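# Keeping a basketball grippy all season

I love a ball that sticks to your fingertips, and you don't need anything fancy to get there! Most slick balls are just dirty. Wipe yours down after every outdoor run with a damp cloth, then let it dry away from the heater. Once a month, go further:

- Mix 2 drops of dish soap into a bowl of lukewarm water.
- Scrub along the channels with an old toothbrush (this is where the grime hides).
- Wipe with clean water and towel it off right away.
- Leave it out for 20 minutes before you bounce it.

Leather balls want far less water than rubber or composite ones, so wring that cloth out hard. I ruined a lovely Bokitz by dunking it in the sink – it came out lopsided and never rolled straight again.

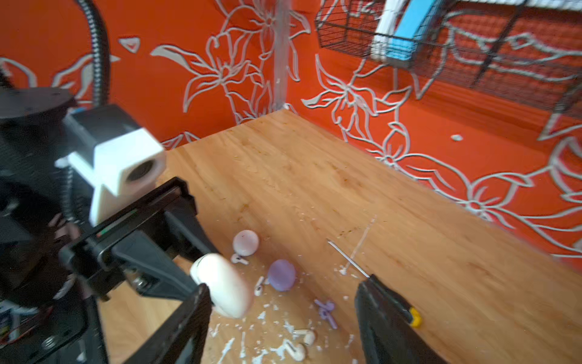
Next up is air. Wet the needle before it goes in, every time! A dry needle can tear the valve, and then you've got a slow leak that drives you nuts. Drop the ball from head height and it should come back up to your waist or a bit higher.

Cold garages are hard on balls too. Mine go on a shelf in the hall closet from November on, and they come out in spring needing only a pump or two. Old egg cartons make great stands, by the way – cut one in half and the ball sits still.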